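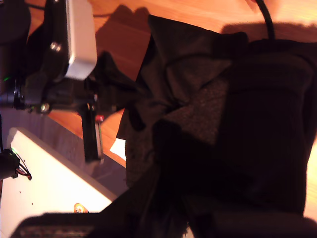

The gripper beside the black cloth, evening light on the bench.

I have not posted since April, mostly because the arm was in pieces. It is back together now and I have been working on cloth again, so here is where things stand.

For anyone new, this is a bench arm I am building in the shared workshop on the second floor of the old Bittencourt building. The project is called Baler. The job I want it to do is take a crumpled piece of fabric, find a spot to grab, lift it, and put it down flatter than it was. Folding can come later. I started at home on the kitchen counter and moved to the workshop when I got tired of clearing it away for dinner.

The biggest change since the last post is the finger. The old ones were short and wide and they pushed cloth ahead of them like a snow shovel. The new one is long and narrow, and it can get down beside a fold without knocking the fold over. I printed three lengths and kept the longest. It flexes more than I would like when it touches the table, so I slowed down the last 30 mm of the descent. That added time to every cycle but I have not cracked a finger since.

Black cloth is the hard case. With the plaid dish towel I used all winter, the software had plenty to look at. With black, the folds more or less disappear, and the depth numbers go bad in the same places. Shagufta Tarar has the bench next to mine and does a lot of sewing, and she gave me a bag of dark offcuts to practice with. They all pick up lint and they all behave differently. The fuzzy ones grab well. The smooth ones slide out unless I raise the grip force, and then the finger bends.

Light matters more than I expected. The lamp over the bench is a warm one, and late in the day the wood goes very orange. I had set my color threshold for the table at noon and it fell apart by 6 p.m. For a while the program was calling the darker parts of the table "cloth" and going after shadows. I now sample the table color at the start of every run. It takes a second and it fixed most of it. Shadows along the top of a fold still cause trouble. If the shadow joins up with the cloth, the program thinks the cloth is bigger than it is and reaches for a spot past the fabric.

Current numbers, from a batch I ran over two evenings: 50 attempts, 27 good lifts. I count it as good if the cloth comes up and stays up until the arm reaches the drop position. The same test with the plaid towel was better, but I did it with the old fingers, so I would not put the two side by side. Most of the misses were the finger landing on top of a fold and pressing it flat. A few were the grip closing on one thin layer and losing it on the way up.

Wiring. I redid the harness and it is still not how I want it. I used the small black plugs from the Ostell kit, and they hold fine, but the wires come out stiff and need a loop of slack or they work loose. Benedito Batista showed me how to put a strain relief on the main cable with a printed clip and a zip tie. I did two of those and need to do the rest. If you are building something similar, do this before you mount the arm. Getting a zip tie around a cable at the back of the joint took me most of an hour.

Money, as people ask. I have spent 300 dollars on this since the rebuild. Motors were the largest part, then a second roll of filament after the first one got damp. The base plate came out of the scrap bin. The controller board is the same Jastbridge one I have used from the start, and I have no complaints except that the mounting holes do not line up with anything.

Next things on the list:

Finish the strain relief on the remaining cables.
Try a rubber sleeve on the fingertip for the smooth fabrics.
Move the lamp to the other side and run the same 50 again.
Write a check that stops the arm if it closes on nothing.

Mirta Lucero asked in the comments last time whether I would share the finger files. Yes, once I settle on the length. I have changed the mounting bracket twice and do not want people printing the wrong one.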